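Notebook, March — handling rules for the hand-held grippers, soft goods

Started 10:40. Cap task, bed setup, both hands in use. Working from the draft rules Riet sent over for Flamano.
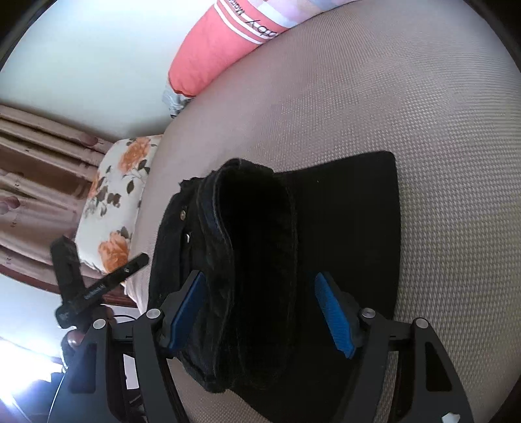 Rules as they stand after today

Riet Vermeulen's draft had a lot of "should" in it. Siu-ming and I went through it line by line and changed it to "must" or took it out. Anything left as "should" gets ignored by the second week, which is what went wrong with the Trinen set. Current wording is below, with my notes.

Start of episode. Jaws must be fully open before the recording starts and stay open until the tool is over the object. Both tools must be in hand, even when the task only needs one. Siu-ming wanted an exception for single-hand tasks. I said no for now, we can split them out later by label.

Object placement. Caps may start upside down or right side up. The operator must not smooth or square up the cap between episodes. If the last placement left it crumpled, it starts crumpled. Change its position on the bed at least every 5 episodes.

Grasping. For caps, grasp the brim or the folded band. Never grasp a snap, buckle or other metal part. The pads slide on metal and the ridges get chewed up. I had this as a tip in the old sheet and have moved it to the rules.

Retries. Up to 2 failed grasps are allowed in one episode, and they stay in. After that, stop and discard. Don't cut the failures out afterward. Verbruggen does cut them and we have spent a lot of time arguing about it, so I'm writing it down: we keep them.

Bare hands. No fingers on the object while recording. Fingers on the tool are fine anywhere behind the linkage. If you have to free a snagged thread, end the episode first.

Cables. Must run behind the operator's wrist, with enough slack to reach the far side of the bed. Check this before the first episode and again after a break. A cable dragging over the object means discard.

Background. Leave the room as it is. Pillows, bedding and curtains stay where the household has them. Don't clear the bed. The one thing to move is anything with a person's full name or an address on it.

Light. Still open. Riet's draft says no direct glare anywhere in view. I think that's too strict for real bedrooms and would throw out half the day. Proposed: glare is OK as long as the object and both pads can be made out. Dark objects are the hard case — with black cloth the opening goes to solid black and an annotator can't tell the inside from the lining. Asked Siu-ming to look at fixing exposure per session.

Pads. Wipe at the start of each session. Swap when the ridges look worn at the edge, always as a pair. Log the swap.

Review. One in 10 episodes gets watched start to finish by someone other than the operator. The Gondorness people do this and their labels are cleaner than ours.

To do

— send marked-up draft back to Riet
— 4 spare pads to order, blue, same as current
— ask whether "discard" means delete or flag. I've been flagging
— rule for objects that fall off the bed, nothing written yet
— Siu-ming to try the brim grasp left-handed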